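Preservatives and pigment load: Heather Mudgway on water-based body paint

Heather Mudgway formulates cake and liquid body paints for Hovland, a small maker that supplies theatre wardrobes and school fetes. The Starovine range, her most recent, goes on sale in November.

Shelf life

A pressed cake has little free water until the user adds it. "The tin leaves us clean," she said. "Then it meets a wet sponge 30 times in an afternoon and gets shut with the lid on." Her preservative testing assumes that treatment. Samples are wetted, closed and held warm, then plated at set intervals.

Starovine uses four preservatives at low levels. Mudgway prefers this to a single one at its upper limit, mainly for the sake of users with reactive skin. "You still patch test. A mild formula doesn't change that."

Colour

Pigment choice depends on where the paint is going. Some reds that are allowed on the cheek are not allowed near the eye, and the rules differ between markets. Hovland prints the restriction on the base of each tin. Batch 649, a deep red, was held back over its shade. "It dried two steps browner than the standard. We reground it and it passed."

White is the hardest colour to get right. Too much filler and it cracks at the smile lines; too much glycerine and it stays tacky in humid weather.

Liquids

The Limolari liquids share the same pigments but need a thickener to keep them suspended. Mudgway checks settling in small capped tubes and records the height of the clear layer. 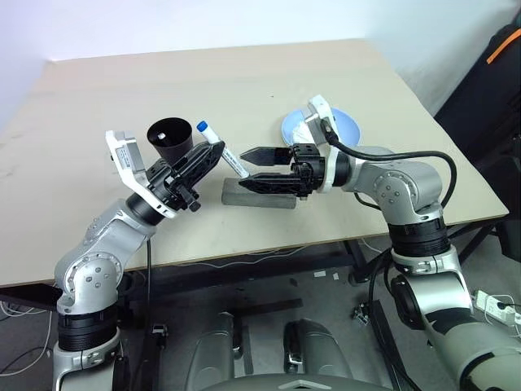

Removal

She recommends lukewarm water and a mild soap, with no scrubbing. Blues and greens may leave a faint stain on dry skin, and a light moisturiser beforehand reduces it. "Let it soak in first, or the paint will slide."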